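Drunden Three-Drawer Nightstand, Gray

Home > Bedroom > Nightstands and Small Cabinets

Price: $176
Assembly: required, two people suggested by the maker
In stock at the Trirkow warehouse

Our notes

The maker's own copy calls this a "complete bedside storage solution." It's a nightstand. It has a flat top, an open cubby under that, and three drawers stacked below the cubby. Whether that is worth $176 to you depends mostly on how much stuff you keep within reach of the bed, and on how you feel about gray.

We list it because people kept asking for something with more than one drawer that didn't cost what the Saha line costs. The Saha three-drawer is $266 and we still think it's the better piece of furniture. The drawers run more smoothly and the back panel feels like somebody meant it to be there. The Drunden is fine. We had one in the shop from February on, and the things we like and don't like are listed further down.

First, the top. The brochure says the surface is "generous," a word we have learned to distrust. You can put a bowl and a couple of soda cans on it along with a snack bag, and they will all sit there without anything hanging over the side. Add a lamp with a wide base and you'll be moving things. The panel is light gray with a slight gloss and thin pale edges. If you hate seeing reflections from a reading lamp, look at a matte finish instead.

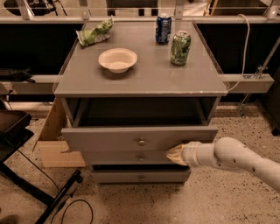

Photo: Trirkow Home Supply

The cubby is the part customers ask about most, and the part we're least sold on. It's open at the front and there is no light in it, so anything pushed to the back is in the dark. Books are fine. A charger or a pair of glasses will go missing until morning. The maker suggests it for "display," and we can't think what you would display at knee height.

The drawers are plain, each with one small round knob in the middle, and the knobs line up down the front. They are easy enough to grab. There's no soft close at this price, whatever you may have read on other sites – two of the listings we checked had the specs mixed up with the Jellar model. If you pull the top drawer out and leave it out, it hides part of the one below, so get in the habit of pushing it back.

What we liked

The knobs stayed tight on our shop unit.
The gray is a real middle gray and doesn't turn blue next to white walls.
Assembly instructions are readable, with large drawings.

What we didn't

The maker says 32 minutes to put together. It took us over twice that, with the right screwdriver.
The drawers arrive without liners, and small things slide to the back.
"Scratch resistant" is printed on the carton. We would use a coaster anyway.

Stability

Put it against a wall and use the anchor strap that comes in the hardware bag. Any small cabinet with a stack of drawers can tip if a child pulls on them, and this one is no exception. On hard floors we'd also add felt pads, sold separately. The maker doesn't include them, though the carton shows them.

Care

Wipe with a damp cloth and dry it. Skip the spray polish, which left streaks on ours that took some rubbing to get off.

Shipping and returns

Ships flat in one carton. Returns are accepted unassembled, in the original packing. Once it's built, we can exchange damaged parts but can't take the whole cabinet back, so check the panels before you start. Orders placed by noon on Tuesday go out on that week's truck.

Also consider

Saha Three-Drawer Nightstand, $266
Jellar Nightstand with soft-close drawers, ask for current price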